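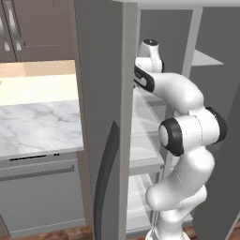
Ticket: Freezer temperature log stops syncing overnight, fridge readings fine
Opened by: Nurhan Baysal
Site: Amville store, back kitchen
Status: Resolved (leaving open a few more days, see last entry)

First entry

Hi all, me again. I know I only just closed the one about the label printer, sorry!

So the problem this time is the Prornach logger, the one that collects the temperatures from the cold units and sends them up to the dashboard. Every morning when I come in and pull the overnight report, the refrigerators are all there, nice smooth line, and the freezer has a hole in it. It starts a little after midnight and goes until somebody opens up the back kitchen. Then the readings pick up again like nothing happened.

The freezer itself is okay. I put a plain old dial thermometer in there next to the peas and it was right where it should be in the morning, and nothing has gone soft. But the report is what the inspector looks at, and a blank stretch on the report is a problem whether the peas are frozen or not.

What I've tried so far:
Restarted the hub (held the button until the light went amber, let go, waited for green).
Changed the batteries in the freezer sensor. Lithium ones, because the leaflet says regular ones get sluggish in the cold.
Logged out of the dashboard and back in, which did nothing, but I always try it.
Moved the sensor from the bottom basket to the top shelf.

The log shows this when it drops:

00:14 sensor 3 no response
00:14 sensor 3 retry
00:15 sensor 3 retry
00:15 sensor 3 marked offline

and then nothing for it until morning, when it says "sensor 3 joined." No error code. I looked all over for an error code.

Second entry

Support wrote back and asked for the firmware version and a count of records in the local buffer. Firmware is up to date according to the hub page. The buffer says 2,318 records. They say the sensor should be storing its own readings while it's offline and handing them over when it reconnects, so even if the connection drops there shouldn't be a hole in the report. Which would be great, if it did that.

I asked if there was a setting for it and there is! It's called backfill and it was switched off for sensor 3 and switched on for everything else. I have no idea who switched it off. It may well have been me, back in December when we swapped that sensor out for a new one and I was clicking through the setup screens with my coat on. The new one probably just came that way.

Turned backfill on. Will check tomorrow.

Third entry

Okay, so backfill works. The overnight hole is filled in this morning and the line goes all the way across. I was ready to close this, but then I noticed the dashboard still sent the offline alert to my phone in the middle of the night, and it sent it to the Lindsay store too because they're on the same alert group. They were very nice about it. They would like it to stop.

So the gap in the report is fixed, but the sensor is still dropping off every night at the same time and I'd like to know why. Support's first thought was range. The hub is on the office shelf and the freezer is at the far end of the kitchen, with a wall in between. I said sure, but it's the same distance at noon as it is at midnight. They agreed that was a fair point and asked me what else happens at midnight.

Nothing happens at midnight! We're closed. The lights are off, the dish machine is off, the doors are locked.

They asked me to check the router schedule anyway. I went in and there's no schedule, no guest network timer, no parental controls (I did check). The router does restart itself, but that's early Sunday morning and only once a week.

Fourth entry

I did a little experiment. I swapped sensor 2 and sensor 3, so the sensor that usually lives in the tall refrigerator went in the freezer and the other way around. If it was a bad sensor, the trouble should have followed it to the fridge.

It didn't. Sensor 2 dropped off from inside the freezer at 00:16. Sensor 3 sat in the fridge all night and never missed a reading. So it's the spot, and the sensor is fine, and I'm glad I didn't order another one.

Put them back where they belong afterward. If anybody else does this, rename them in the dashboard while they're swapped or write it on a sticky note, because I did neither and spent a good ten minutes the next morning thinking the fridge had frozen solid.

Fifth entry

Found something. The hub doesn't talk to the freezer sensor directly. There's a repeater, one of those little plug-in things, and I had completely forgotten we had it. It's plugged in low down behind the baking rack. The fridge sensors are close enough to reach the hub without it, the freezer one is not.

And the outlet it's plugged into is on the same power strip as the proofing cabinet. The strip has a timer on it. We put the timer on so the cabinet wouldn't be left on all night, and it cuts off at... midnight. The sensor keeps trying for a bit, gives up, and gets marked offline. Then when the opener comes in and flips the override on the strip so the cabinet can warm up, the repeater wakes up too and sensor 3 joins again.

So I told support nothing happens at midnight and I was wrong, and I've written back to say so.

Sixth entry

Moved the repeater to the wall outlet by the hand sink, up high, on its own, no strip. Put a piece of tape over it that says DO NOT UNPLUG – TEMPERATURE ALARM in marker. Signal strength on the freezer sensor went from 2 bars to 3, so that's a bonus.

Tuesday morning report: no drops, no alerts, full line for every unit. Lindsay confirmed they didn't get one either.

Binthorpe has the same setup as us, with the same timer strips, from the same box. I've asked them to go look at where their repeater is plugged in. They haven't had gaps, but they've also had backfill on the whole time, so they could be losing the connection every night and not know it. Check the event log and not just the chart, the chart will look perfect.

For whoever searches this later, the order I'd go in next time:
1. Check backfill for that sensor (Units, pick the sensor, Advanced, scroll way down).
2. Read the event log and see if the drop is at the same time each night.
3. Swap two sensors overnight and see whether the problem moves.
4. Find the repeater. Follow its plug all the way to the wall.
5. Then batteries.

I did batteries first and those lithium ones aren't cheap.

One leftover question for support: can the offline alert have a delay on it? The door alarm has one, you can set it in minutes, but I can't find the same box on the offline alert. If it's there and I'm just not seeing it, please point me to it. If it isn't, consider this me asking for it.

Reply from support: no delay on the offline alert at the moment, request has been passed along. They also suggested taking Lindsay out of our alert group, and I've done that, with their blessing.

Keeping the ticket open until I've had a full week of clean reports and been through one of the Sunday router restarts. I'll close it myself after that.

Prornach Help Desk | Contact support | Copyright Prornach, all rights reserved | Back to top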